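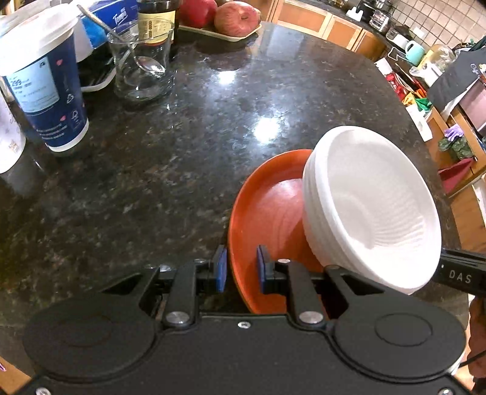 ## Looking after the hand-held gripper on kitchen days

Stone counters, sauce, dish soap and crumbs are harder on a gripper than a month at the bench. These are the habits we keep at Selstead for the hand-held units. Most of it takes a cloth and a small screwdriver.

### Before you start

- Wipe both finger pads with a damp cloth, then a dry one. Blue pads hide grease well, so go by feel. A clean pad drags a little under your thumb.
- Open and close the fingers 6 times with nothing between them. The two sides should move together. If one lags, look at the pivot at the base of that arm before you blame anything else.
- Touch every screw you can see with the driver. You are checking, so stop at the first resistance. The finger joints work loose first, then the body screws.
- Close the fingers on a strip of printer paper and pull. It should hold evenly at the top and bottom of the pads.

### Plates and bowls

Take a plate by the rim, one finger outside and one over the inside. Keep the pads square to the rim. Coming in at a slant puts all the load on one corner of the pad, and that corner will peel.

Take bowls out of a stack one at a time. If a stack is leaning on a plate, move the stack first. Glazed dishes slide on polished stone, so put a folded dish towel under anything you plan to pick up more than once.

Cups with lids go by the body, below the lid. Paper cups dent, and a dented cup is harder to pick up the second time.

Keep cables off the counter edge, where they catch on cabinet handles and apron strings.

### Cleaning up after

1. Power down and unplug.
2. Brush crumbs out of the linkage with a dry, soft paintbrush. An old toothbrush is too stiff for the pads but fine for the outer brackets.
3. Wipe the pads with warm water and a drop of dish soap. No bleach, no citrus cleaner.
4. Dry around the pivots with a cotton swab. Water sits there overnight otherwise.
5. Leave the fingers open on the shelf. Pads stored pressed together take a set.

Oil the pivots every 101 hours of use, one drop each side, and work the fingers until the excess comes out — then wipe it off. Oil on a pad means a new pad.

### Changing a pad

Lift the old one from the bottom corner with a plastic scraper. Metal ones gouge the fingertip. Rub off the leftover glue with alcohol and wait 3 minutes. Press the new pad on from the center outward and leave it clamped with light pressure over lunch.

Change both pads together, even if only one is worn. We ran a mixed pair in April and plates kept twisting toward the old side.

The Pirkuta sheet pads come oversized. Trim them 2 millimeters in from the edge of the fingertip, or the overhang folds under on the first plate. Leftover strips are worth keeping for drawer liners.

Last checked 12/12/23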